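Search this site Enter keywords

The Thread

Six minutes before the end of my shift, the Flatau stopped telling the truth, and I have never been so happy at work!
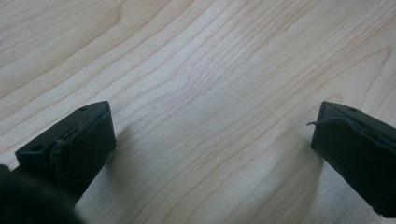
I should back up. Grornton had me on nights, teaching grip to the new line. You close your hand, the machine closes its fingers, and somewhere in its memory a small number goes down for how hard. Do that 300 times and it knows an egg. Do it another 300 and it knows a light bulb. I loved it from the first night, the way other people love horses.

Then run 3918 came up on the screen and the machine said HOLDING.

It was holding nothing. The fingers were wide open over the bench, nothing between them but air and that lovely sweep of grain, and the little green word sat there as sure of itself as a magistrate. I told it to release. It opened, though it was open already, and the motor groaned in a way I felt in my back teeth. HOLDING, it said. I told it again and it pushed harder, trying to put down a thing it didn't have.

The Khunthong manual is very clear about this. Hit the stop, step outside the yellow line, write it up. So I hit the stop (I'm keen, I'm not stupid) and stood outside the line, and the groaning went on.

That's the part I still tell people at parties. The stop was a big red mushroom of a thing, wired by somebody in a hurry back in November, and it stopped the lights, the fan and the radio. It didn't stop the arm. I went for the wall breaker at a dead run and pulled it with both hands.

Quiet. Glorious, enormous quiet!

I got down with a torch and looked at the pads. One had a bit of thread poking out from the corner, short as an eyelash, reaching into the gap. Could a sensor feel that? Could it have thought, all that time, that somebody had handed it something precious, and it mustn't squeeze?

I wrote up the stop button first, in capitals. Then I turned the page and wrote up the thread, and I was still writing when the day crew from Bametwood came in and asked who'd turned off their radio.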